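Two weeks into comparing hand-held grippers, and I'm still happily changing my mind every morning! Toothpaste into the little gray container is my favorite test so far.
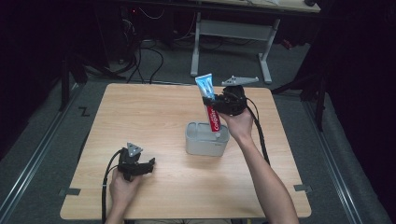
Su-chen Fu
Gripper testing at Dekley

The Finine pair feels lighter on my wrists, bless it, but the Bahrami pair closes more evenly, and after 18 tries in a row that matters to me more than I expected.

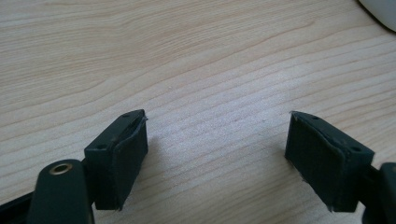
Pads are next on my list. Renji Murakami likes a softer foam and I'd love to hear what the rest of you use (and how often you swap it).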